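생활조리실습 강의노트
6주차: 잎채소 손질과 작업대 배치

담당: Irina Preda
실습 보조: Phong Diệp
교재: Skoler 조리 기초, 3장

1. 이번 주 범위

지난주에는 칼 잡는 법과 도마 고정을 다루었다. 이번 주는 불을 쓰지 않는다. 잎채소를 씻고, 물기를 빼고, 무치기 직전까지 준비하는 과정만 한다. 다음 주 나물 실습은 이 과정을 그대로 이어서 하므로 결석한 사람은 2번과 4번 항목을 꼭 읽어 올 것.

실습은 2인 1조로 한다. 한 사람이 씻기와 물기 빼기를 맡고 다른 사람이 다듬기와 썰기를 맡는다. 중간에 한 번 역할을 바꾼다. 조 편성표는 실습실 문 안쪽에 붙어 있다.

2. 그릇의 구분

가정 조리에서 쓰는 그릇은 모양보다 용도로 나누어 기억하는 편이 편하다.

대야(깊은 것): 씻기용. 잎이 물속에서 움직일 수 있을 만큼 깊어야 한다. 얕은 그릇에 물을 가득 받아 씻으면 흙이 바닥에 가라앉을 자리가 없어서 다시 잎에 붙는다.

볼(중간 것): 다듬은 채소를 잠시 담아 두는 용도. 스테인리스가 가볍고 냄새가 배지 않아 많이 쓴다. 씻지 않은 것과 씻은 것을 같은 볼에 번갈아 담지 않는다.

큰 사발(넓은 것): 무침 또는 상차림용. 안쪽이 매끈한 것이 양념이 고르게 묻는다. 안쪽에 그림이나 글씨가 있는 도자기 사발은 거친 수세미로 닦지 않는다. 유약 위에 그린 무늬는 오래 문지르면 흐려진다.

작은 용기: 소금, 깨, 다진 마늘 등. 뚜껑이 있으면 닫아 둔다.

Hikdale 실습실에는 도자기 사발이 조마다 하나씩만 있다. 씻기용으로 쓰지 말 것. 무게가 있어서 물을 담은 채 들다가 떨어뜨리는 일이 잦다.

3. 식탁을 작업대로 쓸 때

집에서는 조리대가 좁아 식탁까지 쓰는 경우가 많다. 긴 식탁은 한쪽 긴 변을 따라 그릇을 늘어놓고 나머지 면을 비워 두면 쓰기 좋다. 빈 면에는 도마와 칼을 놓는다. 그릇을 가운데에 모으면 양쪽에서 손이 엇갈린다.

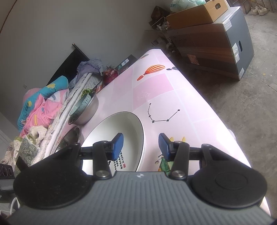
그림 1. 무늬 식탁보를 깐 긴 식탁. 왼쪽 가장자리를 따라 사발, 스테인리스 그릇과 잎채소가 있다.

그림 1에서 확인할 점은 두 가지이다. 첫째, 넓은 흰 사발과 깊은 스테인리스 대야의 크기와 깊이를 비교해 본다. 2번 항목의 구분을 적용하면 어느 것이 씻기에 맞는지 알 수 있다. 둘째, 잎채소는 대야 테두리 바로 너머에 있다. 씻을 재료를 대야 가까이 두면 옮기는 거리가 짧다.

식탁보에 관하여. 천 식탁보는 물을 먹으면 밀리고, 코팅된 것은 물이 고여 그릇이 미끄러진다. 어느 쪽이든 대야 밑에 접은 행주를 한 장 깐다. 무늬가 많은 식탁보에서는 떨어진 잎 조각이 잘 보이지 않으니 정리할 때 손바닥으로 한 번 쓸어 본다. 칼질은 식탁보 위에서 바로 하지 않고 반드시 도마 위에서 한다.

식재료가 아닌 물건(상자, 포장된 꾸러미 등)이 같은 식탁에 있으면 먼저 다른 곳으로 옮기고, 옮길 데가 없으면 대야에서 가장 먼 끝으로 민다.

4. 잎채소 손질 순서

가. 손을 씻고 대야에 찬물을 받는다. 높이는 대야의 3분의 2까지.
나. 시든 잎과 누런 잎을 먼저 떼어 낸다. 밑동은 아직 자르지 않는다.
다. 밑동을 잡고 잎 쪽부터 물에 넣어 흔든다. 비비지 않는다.
라. 밑동을 잘라 잎을 낱장으로 나눈 뒤 새 물에 다시 씻는다. 흙은 줄기 안쪽에 가장 많이 남는다.
마. 채소를 건져 낸 다음 물을 버린다. 채소가 든 채로 대야를 기울이면 가라앉은 흙이 다시 묻는다.
바. 바닥에 흙이 보이지 않을 때까지 되풀이한다. 시금치는 보통 3회.
사. 체에 받쳐 물기를 뺀다. 생으로 무칠 것은 마른 행주로 한 번 더 눌러 준다.

물기가 남으면 양념이 묽어지고 간이 약해진다. 이때 소금을 더 넣으면 시간이 지나면서 채소에서 물이 더 나온다. 간을 고치려 하지 말고 물기부터 다시 뺀다.

5. 보관

바로 쓰지 않을 때는 씻지 않은 상태로 종이에 싸서 냉장한다. 이미 씻은 것은 물기를 완전히 빼고 밀폐 용기에 마른 종이를 깔아 담는다. 종이가 젖으면 갈아 준다. 세워서 넣을 수 있으면 세운다.

6. 질문 정리

지난 시간에 Gavin Baxter 학생이 식초물에 담가야 하는지 물었다. 이 수업에서는 흐르는 물과 받은 물만 쓴다. 식초물은 향이 남는 채소가 있고, 헹구는 횟수도 늘어난다.

Fionnuala Scanlon 학생의 질문: 데칠 채소도 낱장으로 나누어야 하는가. 시금치처럼 밑동이 작은 것은 십자로 칼집만 넣고 벌려서 씻어도 된다. 자세한 것은 다음 주에 한다.

7. 과제

집의 조리 공간 또는 식탁을 위에서 본 모양으로 그리고, 씻기, 다듬기, 담기 자리를 표시한다. 그릇은 2번 항목의 이름으로 적는다. 종이 한 장. 다음 수업 시작 전에 교탁 위 상자에 넣는다.

준비물: 앞치마, 마른 행주 2장, 뚜껑 있는 용기 하나. 교재는 22쪽까지 읽어 온다.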